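Home › Threads › Robots & Chores
6 min read

10 October 2022

A thread on whether a machine can do my housework yet, from a man who has been promised this since grade school and is still holding the sponge.

Short version: no. Long version: sort of, if your house is one very clean table and you don't mind waiting.

First, credit where it's due. I own a robot vacuum. It does the hallway fine. It does the living room fine until it meets the fringe on the rug, and then it calls me at work. I have had fewer calls from my relatives.

I also have a dishwasher, and I count it. People never count the dishwasher. It's a robot that got smart enough to stop moving around.

What I don't have is anything to load it. I would pay real money for a thing that loads the dishwasher. I would pay a little more for one that argues with me about where the bowls go, so I'd feel at home.

Back in April I went to the open day at Vitix in Kiltville, where they had an arm folding dish towels. Very smooth. Nice firm corners. It did 21 towels while I ate a sandwich, all the same size and all laid out flat for it beforehand by a young man with a stack.

I asked what happens if a towel comes out of the dryer in a wad, the way towels do. He said that was on the roadmap. The arm kept folding. I had another half of the sandwich.

The shop-floor side is further along, I'll admit. The place I work at in Barkanville has a cart that drives itself from receiving to the packing benches and has been doing it for 105 weeks. It stops for people. It also stops for a strip of tape somebody dropped, and waits there like it's at a funeral.

Still, the cart has one job and a painted line. A kitchen has 40 jobs and the line is wherever the cat is.

The trouble is hands. Wheels we've got. Seeing, we've mostly got. Picking up a thing that is round at the bottom, skinny in the middle and wired to the wall, without dragging the wire or pinching a button on the way, that's where everybody's demo video suddenly gets an edit.

So the current idea, as far as I can follow it, is that people do the chore first while holding the robot's fingers, and the machine studies up later. Take a white lamp on a table. You've moved a thousand of these and never taken notes.

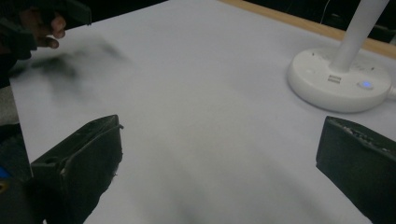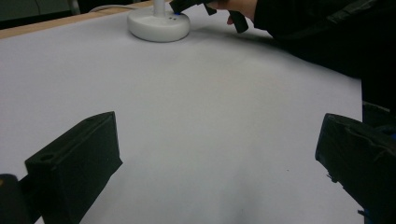
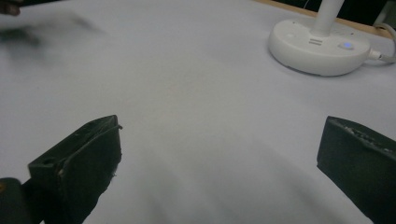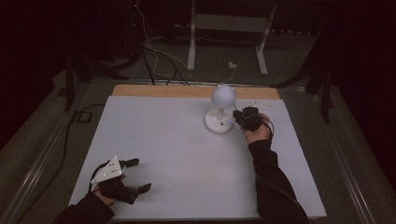 One reply already, from a reader who sets up packing cells for a living: you're grading it on the wrong chore. A lamp is hard because it has a cord and doesn't like being squeezed in the wrong spot. Give the same fingers a bin of identical boxed parts and they'd run two shifts. Ask again when somebody wants their house to look like a bin.

Fair. I've seen my garage and we're closer than you think.

But that's my complaint in a nutshell. Nobody I know needs help with identical boxed parts at home. I need help with one sock, a colander, and whatever is going on behind the TV.

I tried the human half of this myself, by the way. Two pairs of kitchen tongs, one in each hand, and the reading light off my nightstand. Goal: move it from one end of the dresser to the other and turn it on.

Time with bare hands: who knows, I've never been awake for it. Time with tongs: almost 25 minutes, counting the part where I went looking for the bulb.

The cord was the worst of it. I'd get the base sliding along nicely and the plug would let go of the wall. Then I'd be down behind the dresser with tongs, asking myself what I'd do in the event of visitors.

I came out of it with a new respect for thumbs and a scratch on the dresser.

The Espinoza catalog came in the mail last week with a "home helper" on page two. It carries laundry from one room to another. You put the laundry on. You take the laundry off. I have a teenager with the same feature set and he was in the house already.

My own bar, for anyone keeping track: clear the kitchen table after dinner, with the salt put back where it lives and the homework left alone. No painted line, no young man with a stack.

When one of them can do that I'll post the video, uncut. For now it's my turn to load, and somebody put the bowls in sideways.

Filed under: Robots & Chores, Home, Shop Floor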